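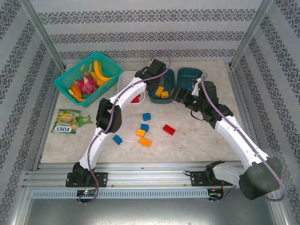 Gitandale wants to pay families to eat more fruit. Will anyone check?

May 20, 2022

The town of Gitandale will hand out fruit vouchers to 400 households starting at the end of the month, in a plan the town council says will get more fresh food onto kitchen tables and less candy into lunch boxes. Each household gets a card worth $24 a month, good only for fresh fruit and vegetables at stores that sign up.

It is a nice idea. It was also a nice idea the last time, when the town gave out coupons for the market on Kanitz Street and then could not say how many had been used, or by whom, or for what. The final report on that effort ran to two pages, one of them a thank-you list.

Council member Nobuhle Mofokeng, who wrote the new plan, says the cards will fix that problem. Every purchase is logged by Wovard, the company hired to run the system, and the town will get a monthly count.

"We will know what people buy and where they buy it," Mofokeng told a meeting at the town hall. Asked whether the town would know if anybody ate it, she said that was "a fair question for the second year."

The second year has no money set aside for it.

There is also the matter of who gets a card. The town had 526 applications before the list closed. Names were drawn by lot, with no weight given to income or family size, so a retired couple with a vegetable garden had the same chance as a single parent with four kids. The council's reason is that sorting the forms would have cost too much. It did not say how much.
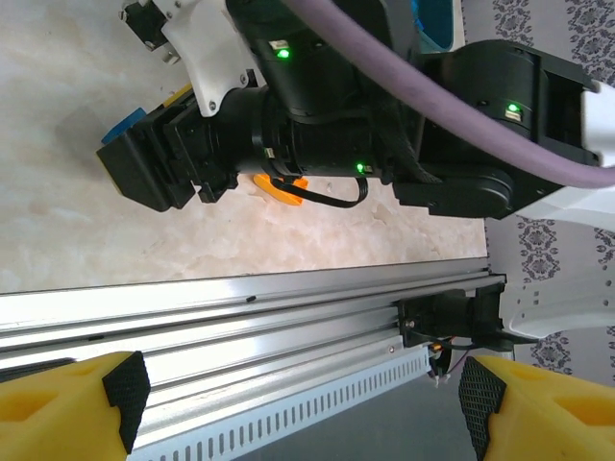

Few places to shop

So far three stores have agreed to take the card. Two are on the same block downtown. The third, Fourie Foods, is out by the highway and has no bus stop, which leaves people on the east side with a long walk and a heavy bag. The corner shops that most of them use say they were told about the card reader but not what it would cost. One owner said she had been quoted $285 for the machine, plus a monthly charge, and would wait to see whether anyone came in with a card before she paid it. Wovard did not answer questions about the price.

Mofokeng says more stores will join once the cards are out. That may be so. It was also said about the market coupons.

Supporters make one point that is hard to argue with: fruit costs more than it did a year ago, and $24 buys a fair amount of bananas and carrots. A household that gets a card will be better off by that much. Whether it changes what children eat is a separate claim, and the plan's own paperwork offers nothing to back it up beyond a line saying that habits formed early "tend to last."

Cards go out by mail in the last week of May. People who applied and were not drawn will get a letter and a leaflet of recipes. The council has not said when the first monthly count will be made public, or if it will be.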